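April 20, 2018

Friday is robot club night at Standham, and this term I've been going along with Chantelle Ndlovu to help with the older group. The project is called Stundum. It has two arms, two grippers and a number puzzle for small children, and the aim is to get the loose tiles back into their slots with a student guiding the arms.

I thought the puzzle would be the easy job. We had already done stacking blocks before the break, and the tiles looked like more of the same. They are thin, though, and they sit flat on the table, so the fingers have to come in low without scraping the top. Kamol Wannasri spent most of the first evening changing the approach angle by a little, trying again and writing the result in a notebook.

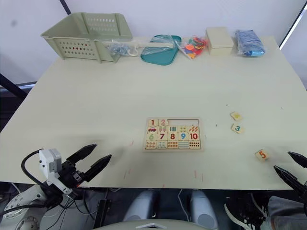

We keep the top row for the number tiles 1 to 5 and start with only a few of them out. When all the tiles were out at once the students spent their time looking for the right one, and we learned very little about the grip. With a short run you can see what went wrong and have another go before the next person's turn.

The other change was speed. The arm controller takes a setting up to 3000 and the group had been running it at 930, which felt slow until you watched a tile skid away from the fingers. We dropped it to 400 on the last part of the move and left the rest alone. Chantelle wants a separate setting for each arm. I'd like to wait until we have a full evening of results at this one.

Kamol is rewriting the part of the code that closes the gripper, as it has been patched by three different people and the comments no longer match what it does. The open day is in August. Before then we need a cable tie on the left wrist, a spare set of finger pads and a decision on who does the talking.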